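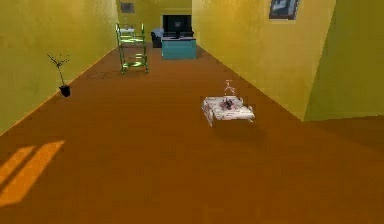
I have lived in six rented flats and one house I part-own with the bank, and every single one of them has had a hallway that somebody forgot to think about. Estate agents don't mention them. The listing for our place in Ornar had 2 pictures of the downstairs loo and none of the hall, even though you can't get to the loo, or anything else, without walking down it.

I think we've got hallways badly wrong in this country. We treat them as leftover space, the bit between the rooms, and so they get the leftover paint (magnolia), the cheapest light fitting and whatever won't fit anywhere else. Ours had a drying rack, a bag of bags and a pushchair long after there was anyone small enough to push. Then we complain that the house feels gloomy when we come in!

My own conversion came from a bus replacement and a wet evening in Porilance, when I ended up in a guest house I'd never have picked. The bedroom was fine, a bit beige. But the corridor outside it was painted a deep tomato red, ceiling and all, and I can still tell you what it felt like to walk along it in my socks looking for the kettle. I couldn't tell you a thing about the bedroom curtains.

So when we finally got round to decorating I did the hall first, which everyone said was daft. You do the hall last, apparently, so the furniture doesn't scuff it on the way through. Well, it did get scuffed. I kept the end of the tin and touched it up, and it took me less time than choosing a lampshade.

I do understand the argument for pale colours. A hall is usually short of daylight, and people will tell you that white bounces the light about. But there has to be some light to bounce. In a passage with no window, white paint goes the colour of old dishwater by teatime, and a proper strong colour at least looks as if you meant it. Go dark, go bright, go orange if you like. You're only in there for a few seconds at a time, so you're not going to get sick of it the way you might in a room where you sit down every night.

Storage is where I lose people. I'd have almost none. A few hooks, somewhere for keys, and that's your lot — the coats you don't wear can go and live upstairs. My sister has a Guvura bench with a lid, a lovely thing, and in nearly 3 years I have never seen the lid opened, because there is always a heap of post and gym kit on top of it. Put a flat surface near a front door and it will fill up. I'm no better, I've just removed the temptation.

What bothers me most is the new builds, like the ones going up past the Londoño roundabout, where the hall has gone altogether and you step off the pavement straight onto the sitting room carpet. It's sold as open and airy. I say it's a draught and a view of your dinner for whoever's delivering a parcel. Give me a narrow passage and a door to shut at the end of it, and I'll happily buy the paint.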